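Tri des déchets : le quartier Fanon se prend au jeu

Publié le 8 décembre 2020

Il y a des nouvelles qui font plaisir à écrire, surtout en fin d'année, et celle-ci en fait partie : la collecte des restes de cuisine, lancée en novembre dans le quartier Fanon, a déjà séduit 606 foyers. On en espérait 300, et encore, les plus optimistes de l'association Mathebula se gardaient bien de le dire trop fort !

Le principe est tout simple. Chacun met de côté ses épluchures, son marc de café et ses coquilles d'œufs, puis les dépose à l'un des cinq points de collecte, ouverts tous les matins sauf le dimanche. En un mois, 3 251 kilos ont ainsi pris le chemin du jardin partagé de la rue des Tanneurs, où le compost servira aux plantations du printemps (les rosiers du square en auront leur part, c'est promis).
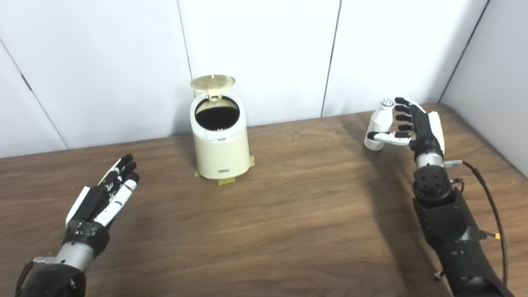
« Je pensais que les gens trouveraient cela contraignant, et puis j'ai vu arriver des familles entières, les enfants en tête, très fiers de porter le seau », raconte Thérèse Paquette, qui coordonne l'opération et connaît désormais une bonne partie du quartier par son prénom. Elle rappelle au passage que la viande, le poisson et les produits laitiers ne sont pas acceptés, et que les sacs dits compostables posent encore quelques soucis, car ils se défont beaucoup trop lentement.

Les habitants qui souhaitent participer peuvent s'inscrire à l'accueil de la maison de quartier, aux heures habituelles. Le masque est obligatoire et l'on entre une personne à la fois. Les points de collecte resteront ouverts pendant les fêtes, sauf le 25 décembre et le 1er janvier.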